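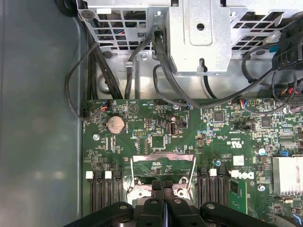
The Second Life of an Office Computer

At 9 in the morning the workshop of Kuvura is still quiet, and Marilou Fajardo is making coffee for everybody who will come. Behind her, on steel shelves, the desktop computers are waiting in rows. They came from offices, from a dental clinic, from a school library in Surnport which changed all its machines in August. Most of them are the same kind of object, a gray or black box that for years stood under a desk and was touched only by shoes.

"People think the computer is old, so it must be finished," Fajardo tells me. "But what did it do all its life? It opened letters and tables. It is not tired."

Kuvura repairs and resells office desktops, and sends a part of them to families who can't pay. Fajardo started it 14 years ago in the back of her cousin's bicycle shop, after she lost her position in a bank. Today the workshop has its own building on Policarpio Street, with good windows and a very bad heating. I kept my coat on for my whole visit.

The work begins with the cover. When the side panel comes off, you understand quickly what kind of life the machine had. A computer from a bakery has flour in the corners. One from a house with two cats needs almost an hour with the brush before anyone can look at the parts. The dental clinic, I am happy to report, was very clean.

I had never looked for a long time inside a desktop computer, and I was surprised how much of it is simply metalwork. There is the green motherboard lying flat, and over it the cage for the drives, made from silver sheet metal with a grid of small square openings so that the air can pass. There are holes shaped like a keyhole, and little mounts where a cable tie should go. Somebody at a factory thought about each of these. Fajardo likes to show this side to visitors, who usually want to see only the chips.

Then there are the cables. "Cables are where I see the character of the last person who worked here," she says, and she means it half as a complaint. In many office machines the black cables run down in a thick bundle toward the board, and in the others they go everywhere, in front of the fan, under the drive, around the corner and back. Her rule is that no cable may be pulled out before it is drawn on paper. The new people find this slow. After the first machine that does not start again, they draw.

The part which asks for the most patience is the processor socket. The processor is held under a metal frame, and below it, in many models, are contacts so thin that one careless touch can bend them. Fajardo keeps a drawer with boards which were lost in this way, 43 of them, and she has no shame about the drawer. She did the first nine herself. When a student is ready to open a socket for the first time, he or she must first choose a board from the drawer and practice on it, with the lamp pulled down close and the radio off.

Old thermal paste is cleaned away with alcohol and a cloth that leaves no threads. New paste goes on, a small drop in the middle. I asked if there was a secret to the quantity, and she said yes, it is always less than you want.

The prices are not high. A tested desktop with a new drive and more memory costs less than a pair of good winter boots, and the customer can bring it back during a year. Last spring Kuvura agreed with the reading club Planudside to prepare 20 computers for its evening courses, where adults learn to write applications and to fill in forms. The fans make a little noise, the teacher there admitted to me on the telephone, but her students stopped to hear it after the first lesson.

Before lunch I was allowed to put one cover back myself. It did not close. I pushed, and Fajardo took my hand away from it, opened the panel again, and moved one black cable to the side with her finger. After this it went in with a soft click, and she wrote the number of the machine in her notebook and carried it to the shelf by the door.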